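Okay, clicker works, water's here, good. Slide one is just the title, so I'll leave it up while people find seats.

Hi everybody! I'm going to talk about tables. Meeting room tables, mostly, and how the size and shape of the thing you sit at changes what people are willing to say out loud. I got into this through a book club, not through work, but work is where I ended up trying it out.

(Pause here. Ask who had a meeting this morning. Ask who talked in it.)

So at Prundelitz we had one big room with one very long table, and everybody had their own seat without ever agreeing on it. The bosses took the window end. New people took the door end and stayed quiet for a year. I was a door-end person for a long time, so I may be a little bitter – go easy on me in the questions.

My friend Junhao Lü was at Indier back then, and he kept a notebook of who spoke and for how long. He logged 1,081 turns of people talking before his pen died (he swears that's why he stopped). Most of the long ones came from the same few chairs, and when people swapped chairs, some of the talking moved with them. I know, I know, it's one notebook. I still think about it every time I pick a seat.

Next slide. Leave it up for a bit and let people look before talking. 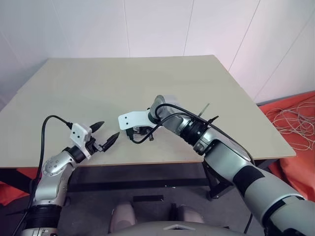
Pale top, straight front edge, paneled wall behind.

Okay, surfaces. I have strong feelings about a light tabletop! Dark, shiny ones make me sit up straight like I'm about to be interviewed. With a pale, plain one I'll spread out my papers, and once my papers are out I start pointing at them, and then I'm talking. Your mileage may vary. A woman at the Mirach offices told me she can't stand pale tables because every coffee ring shows, and she has a point.

Shape is the part people argue with me over. Rectangles have ends, and the ends fill up with important people. Round tables fix that, but then you can't fit one in a normal room without bruising your hip on the way to the door. My cheap answer is to use a rectangle and have whoever runs the meeting sit in the middle of a long side. We tried it in January and the first 2 meetings were painfully awkward. By the third, the door end was interrupting people. I was thrilled.

(If running late, skip the Zhong story and go to the list of things to try. If not, tell it, but keep it short!!)

Zhong story: they moved to a new floor and bought a table that seats 200 if you put all the sections together. Gorgeous. They put them all together once, for a party, and now the sections live in separate rooms and the small ones are always booked.

Things to try, read them slowly:
Sit somewhere different on purpose next week.
If you're in charge, stay off the ends.
Pull out the extra chairs before people arrive, so they don't scatter.

Questions. Repeat each one into the mic – I forgot last time and got emails.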